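Home | Papers | Sections | Contact

4.2 What changed on the packing side

The Hondance site moved its small-parts sorting over to a Pikitz cell in December. Before that, staff sorted by hand at four benches, two shifts. We spoke to people on both shifts, mostly in the break at 10 am, so the notes are short in places.

Main finding - the lifting went down, the watching went up. Of 474 stoppages logged, 350 were cleared by the operator on the spot, usualy a part lying flat against the tray. Another 102 needed the shift lead. The rest were left for De Smet, who hold the service contract. Operators did not mind clearing trays. What they minded was being called back halfway through something else. One said the old job was dull but you could finish it.

Pay grades stayed the same. Job titles did not. "Sorter" became "cell operator", and this caused more talk than the machine did. Several older staff felt the new title promised training that came late, or in one case not at all.

4.3 Showing the task by hand

New parts are taught by demonstration. An operator does the pick with hand-held grippers and the marker cubes give the position of each hand (Figure 3). No code, no teach pendant. Staff who had never touched the old controller were doing this within a shift. Sessions ran to 29 minutes on average, longer for thin or flat items. Sore wrists were mentioned, mainly in the second half of a session. We did not measure this and should of.

The skill being used is still the sorter's own. People knew it too, and asked who the recordings belonged to. The site had no written answer at the time of our visit.
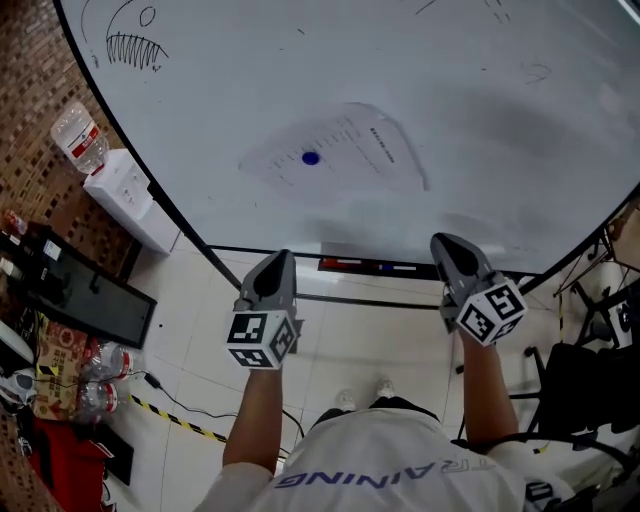

Figure 3. Demonstration with two hand-held grippers, one in each hand, over a small round blue item on a printed sheet. Marker cube near each handle.

Does teaching by demonstration mean fewer staff are needed on the shift? Head count at Hondance did not fall during our study, but two posts were left unfilled when people moved on, and the demonstration work was shared among those who stayed.

4.4 Limits

One site, one cell. Dosero logs cover stoppages only, so near misses are absent.

Last updated: December

Related items
Shift handover and shared machines
Who owns a recorded movement?
Break times in part-automated packing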